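Updated 12/4/25 -- Rosalba Caputo, Wivstead sim desk. Written fast between reruns, sorry for the typos.

# Kavance tank-top fault: FAQ

For anyone running the bathroom tidy task in Mullgate, our simulator. Short version: the grip check says "held" when it isn't, arm goes ahead and lifts, dispenser stays behind or goes flying. Don't ship anything off the old runs until you've read the bit on rescoring.

Gripper at the orange pump top:

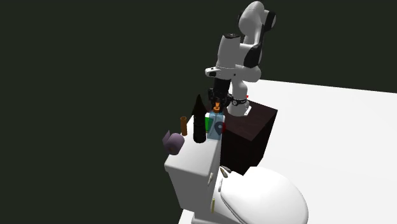
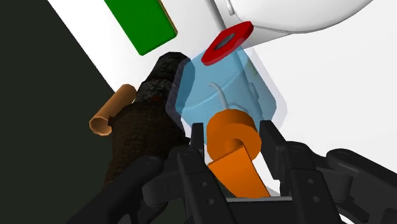
## What's the actual fault?

False grasp confirm. The controller closes the fingers on the pump top, reads finger effort, decides it has hold of the thing. Trouble is the effort reading goes up when the fingers press on *anything*, including the collar at a bad angle or each other. So we get a tick with no real grip behind it. Then the lift starts at full speed.

## How often?

288 episodes in the August batch. 159 clean. The rest had a false confirm logged at least once. Way higher than anyone figured, me included.

## Is it only the soap dispenser?

Mostly. Wide round collar, narrow nozzle, not much flat surface to get hold of. Tall pointy stuff does it too now and then. Rolls are fine. If you're seeing it on a roll, that's something else, send me the log.

## Did somebody break it?

Sort of. The effort threshold got dropped in the summer so the soft-body items would stop getting squashed. Made sense at the time. Nobody reran the rigid items after. My colour-coded spreadsheet had a row for it and the row was blank, so that's on me as much as anybody.

## Why does the dispenser go flying in some runs and just sit there in others?

Depends on where the fingers end up.

- Closed above the collar: they slide up the nozzle, let go, dispenser stays put. Boring failure.
- Closed on the collar edge: contact solver gets overlapping geometry and shoves it apart next step. That's your launch. It'll take the neighbours with it if they're close.

The second one is a physics artifact on top of the real fault. You wouldn't get a launch like that on hardware. You would get a tipped bottle and a mess, so please don't write it off as "just the sim".

## So is this a safety matter or not?

On the sim, no. On the real cell at Guerra, yes, treat it as one. Same controller build, same threshold. A false confirm there means the arm does a fast lift with something half-gripped, and there's people working at the next bench.

Until the patch is signed off:

1. Lift speed capped at 80 mm/s on the real cell. Check the cap after every restart, it doesn't persist.
2. Guard closed before the arm is enabled. No reaching in to straighten an item while it's paused.
3. If something drops, hit the stop first, *then* go have a look.
4. Write it in the cell log even if it seems like nothing.

## Has anyone been hurt?

No. One near miss at Guerra, glass jar off the shelf, landed inside the guard. That's the one that got us looking at the sim numbers.

## What does the patch do?

Two checks instead of one. Effort still has to be over the threshold, and now the finger gap has to match the expected width for the item, within 2 mm. Then a small test lift, pause, read again. If the load isn't there it opens up and retries from the aproach pose.

Costs a bit of time per pick. Yes I know. We're keeping it.

## How do I get it?

Pull the `kavance-grip` branch, not main. Main has the gap check but not the test lift -- half a fix, arguably worse, you'll trust it more. Rebuild, clear the pose cache, rerun one episode and look for `regrasp_enabled: true` near the top of the log. Not there? You're on the old build.

## My old runs say "success". Can I keep them?

Not without rescoring. The old scorer took the controller's word for it. New scorer looks at where the object ended up and ignores the confirm flag altogether. Script is in the tools folder, takes the episode directory, spits out a CSV. Anything that flips from success to fail, leave the file where it is and tag it. Don't delete! We want those.

## It retries forever now. Help

Known. If the item has no width set in the catalogue the gap check can never pass, so round and round it goes. Add a width to the item entry. There'll be a retry limit in the next build. For now, kill the run by hand.

## Wrist view looks OK to me but the log says no grip. Which one's right?

The log, if you're on the patched build. Finger overlap with the object is hard to judge by eye from the wrist, especially on see-through items. I called a bunch of them wrong myself when I was going through the August batch. Use the contact overlay, toggle with `C`, and step it one tick at a time.

## Could it be the translucent material throwing off the detector?

That was my first guess, spent a whole afternoon on it. Swapped in an opaque body, same pose, same false confirms. Detector's fine. The pose estimate comes out a hair high on tall items but well inside tolerence.

## Can I just set the threshold back up?

You can, and then it crushes the soft items again. Please don't change it locally without telling me, we had three different values kicking around in the summer and the comparison runs were garbage.

## What do you need in a bug report?

- build hash
- episode seed
- item name as it appears in the catalogue
- full log, not a screenshot of the log
- whether you had the speed cap on (real cell only)

Send to the Wivstead queue, put KAVANCE GRIP in the subject so it gets sorted properly. Real-cell incidents, phone the desk first and do the form after.

## When does the speed cap come off?

When the patched build gets through the full set again on sim, then a supervised session at Guerra with the guard closed. No date yet. Asking me again won't move it -- still waiting on machine time for the reruns.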